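Bin maintenance and object set, June 29, 2022

The sheet-metal bin at the Tondanau workshop has passed its annual check and stays in service. The floor is scuffed and scratched across most of its area, but no scratch is deep enough to catch a fingernail. The sloping sides are straight to within 3 millimetres. Staining on the inner back wall was treated with a mild degreaser in January and came back, so it will be left alone until the panel is replaced.

The mixed object set has also been revised. Items are now chosen for differences in shape and surface — ridged, glossy, long and thin — and any item over 1,000 grams has been withdrawn. The Mitine catalogue lists 993 entries, of which 50 are kept on the shelf beside the bin.
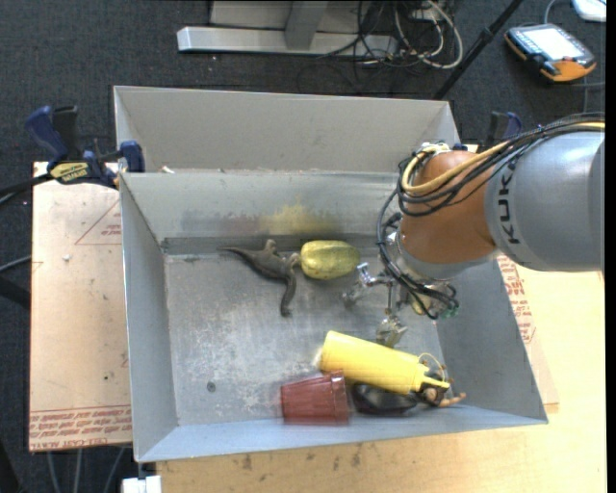
Members borrowing from the shelf should sign items out by catalogue number and return them clean. Squash and other produce are logged separately and discarded at the first soft spot. Replacement labels are available from the Atov store in grey or white.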